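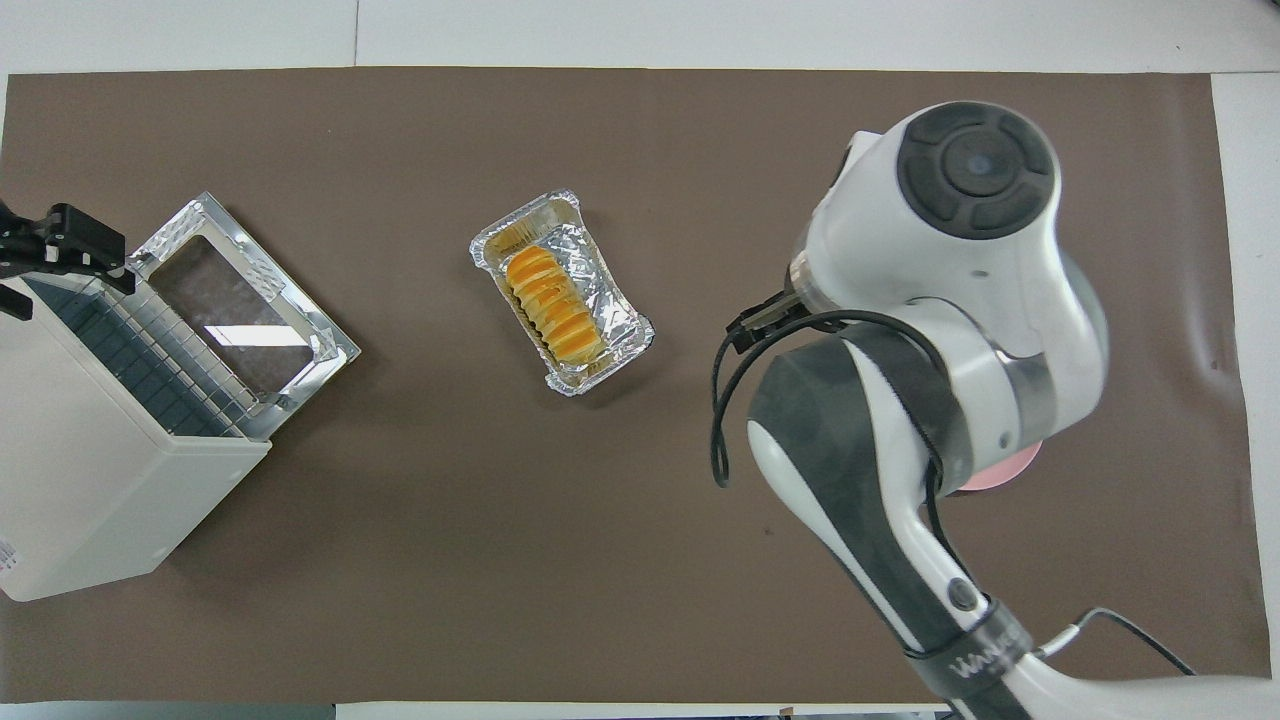

1/6 Skukatville Community Kitchen: Countertop Oven Guidance
The kitchen has updated its guidance on the use of small countertop ovens during shared meal sessions. The new version takes effect on May 3, 2025, and replaces the notice issued in February.

2/6 Work surface
Tables are to be covered with brown paper before a toaster oven is set down. The sheet should be large enough to lie under the opened door as well as the oven body. Paper must be kept clear of the heating elements and replaced between groups.

3/6 Foil trays
Rectangular foil trays remain the standard container for reheated dishes. Please check that the tray fits the rack with the door fully closed. Foil must not touch the walls of the oven or the heating elements. A full tray should be supported from underneath with both hands.

4/6 Door and rack
Open the door all the way before loading or unloading. Nothing is to be rested on the glass, including empty trays. Racks are washed at the close of each session and returned to the same oven.

5/6 Scheduling
Each group may reserve up to 2 ovens per session. Sessions are limited to 16 participants. Reservations are handled by Bukola Fashola at the Nwachukwu Street office.

6/6 Supplies
Groups receive foil trays in packs of 40. Unused trays should be returned to the supply shelf in their original sleeve. Questions about the guidance may be sent to Efe Chukwu, Kitchen Services.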